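Notebook, September - towel absorbency, Ketwood samples

Picked this up again after lunch. Kurnorier says its new softener "does not affect uptake" in cotton terry. I have read their sheet twice and can't find how many towels they washed, or in what water. Sadao thinks I'm being unfair. Maybe.

Sink test, same as before: cut square dropped flat on still water, stopwatch until it goes under. Untreated Ketwood square, 51 seconds. Treated square, 68. Rania read the same numbers and said the gap could be the cutting, as mine had a ragged side. I don't buy it, but I can't rule it out on 2 squares either.

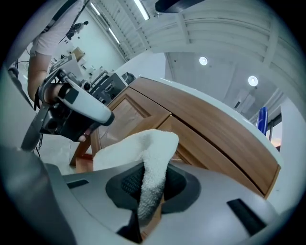
Page last changed: September, 4:10 pm

White terry again for the next batch. The looped face traps air and that probably slows the sinking all by itself, softener or no softener. If so, the drop test is measuring fluff as much as uptake, and the Toom method (strip hung over a dish, read the height) would be the better one. Sadao has used it and trusts it more than I do - he never controlled the room humidity.

Also not happy with the wash log. Ollis machine counter reads 2,465 and the last entry in the book doesn't match it, so somebody ran loads without writing them down. With or without softener? No idea. Residue in the drum would carry over into my "untreated" squares.

To do: empty hot cycle before anything else, recut with the die, hang strips and drop squares from the same towel. Rania to label them so I don't know which is which. Not sending Kurnorier any numbers until that's done.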